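Sponges and cloths: a small change in the Lekbridge kitchen

From September we do the washing-up corner a little differently, and Marion Pollock asked me to write it down so that everyone has the same information. I am writing it also for the people who come only in the evening and who did not hear the talk at lunch.

The first thing is the sponges. Until now we bought the thin colored ones from the supermarket, in packs of 10. They became flat very fast and then they stayed behind the tap for weeks. Now we have the thick fibrous kind, pale yellow, which we order in one big box of 50 from Moffat. They are rougher than the old ones, so please do not use them on the coated pans. For the coated pans there is the soft brush with the blue handle, on the hook next to the window.

A new sponge is quite stiff. I hold mine under warm water and press it a few times before I start, and after this it is much nicer in the hand. When you finish, rinse it, squeeze it well and put it standing on its side in the rack. If it lies flat in the sink it will smell by the next morning, I have tested this without wanting to.

When the edge becomes loose and the fibers come out, you can still keep the sponge for the floor under the trash bins or for muddy boots. Cut one corner off with the scissors, so the others see that it does not belong with the dishes anymore. The old ones live in the bucket below the sink and the new ones in the drawer. 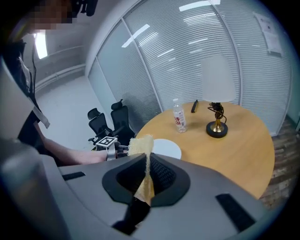
One of the pale yellow sponges, with its rough, fuzzy edge.

The second thing is the cloths. We have 60 of them, and in summer I could find only a few in the cupboard. Please look in your bags and your cars! The checked ones are for drying dishes and the plain ones are for the tables. Used cloths go in the bag on the door, and they are washed at 60 degrees (Celsius, the machine is a European one). Please hang them open on the line. They need a whole night when they are folded double.

The big box costs more at once, but Marion made the calculation and for the year we pay less than before. The 2 dollars for the kitchen jar stay the same.

If the drawer is almost empty, write it on the list by the fridge or tell me. I am in the kitchen most mornings until 10.

Tainá Amaral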